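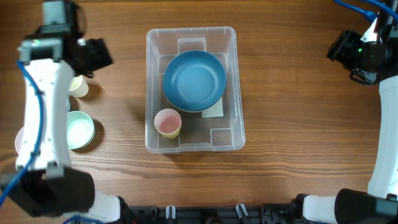 The two-arm table in the Plalow lab, with a plate and a cup in the clear bin.

Print this item | E-mail this item

Teaching two arms to ask for less

If you have walked past the Plalow lab on a Friday afternoon lately, you may have heard somebody reading numbers off a clipboard in a patient voice. That would be the table-clearing project, which has been going since last winter and which now has a result its people are happy to talk about (and they will talk about it, at length, if you bring coffee).

The job itself is one that most of us do after lunch without a thought. There are cups and plates on a table and there is a bin, and the dishes have to end up in the bin. The two arms learn this from demonstrations. A person guides them through the job, the cameras and the joint readings are recorded, and a network is trained to produce the same sort of motions when it is shown a table it hasn't seen before. Plenty of groups work this way now, and the method does work, but it is hungry. The first version of the Plalow system was trained on 1000 demonstrations, and every one of them was somebody's time. Svenja Hellwig, who leads the project, still remembers that stretch as the season of sore wrists.

What she and her group wanted to know was how many of those recordings were earning their keep. When they sat down and looked through them, a great many turned out to be near copies of each other: a cup in the same comfortable spot, picked up by the same arm, set down in the same corner of the bin. The awkward situations, where a cup stands close to the base of an arm or where one dish has to go in beside another without knocking it, came up far less often. Those were also the ones where the trained system tended to hesitate, or close its fingers a little to one side of the rim and come up with nothing.

So they wrote a planning tool, which they named Fandometti after a card game that Svenja's grandmother may or may not have made up. Before each recording session, Fandometti looks at what the current network is least sure of. It does this by training 6 small copies of the network from different starting points and seeing where they disagree about the next motion. If all of them would do much the same thing with a cup out in the open, there is little to be gained by recording that again. If they want to go off in different directions when the cup is near an arm, the tool asks for that layout, and the person running the session sets the table to match and records it.

With sessions planned this way, the group trained a new network on 300 demonstrations in all, starting over from scratch so that nothing was carried along from the old set. On the test layouts it cleared the table as reliably as the network trained on the full thousand, and it did better on the layouts with cups close to the arms. The whole set was recorded in 13 sessions, and that number has made Svenja rather popular with the students who used to do the recording.

There are a few things she would like readers to keep in mind, and we promised to pass them along. The comparison was made on one table with one kind of bin, and clear plastic is a fussy thing for cameras, so a different bin might well change the picture. Stacked plates are still a weak spot. The network will sometimes go for the upper rim and the lower one together, and asking for more recordings of stacks has helped only a little. Svenja suspects that the arms would need some sense of touch in the fingers for that, and Akpan, the lab's small hardware group, has begun sketching a fingertip pad that might do the trick. There is also the cost of training all those small copies before every session. It takes most of a night, so the tool has to be started before people go home, and at least once it wasn't.

The next step is to try Fandometti on a different chore altogether. Folding dish towels is the favorite at the moment, although there is a faction in favor of packing lunch boxes and the discussion has been lively. A write-up of the dish work should be ready in October, along with the code for the planner, and anyone in the building who would like an early look at the draft can ask Svenja for a copy. She would especially welcome comments from people who have tried something similar with a single arm and can say whether the disagreement measure held up.

Related items
Vusadora reading group moves to the second-floor lounge
Fingertip pads: first sketches from Akpan
How we label a failed grasp
Open afternoon at the Plalow lab: what to expect

Print this item | E-mail this item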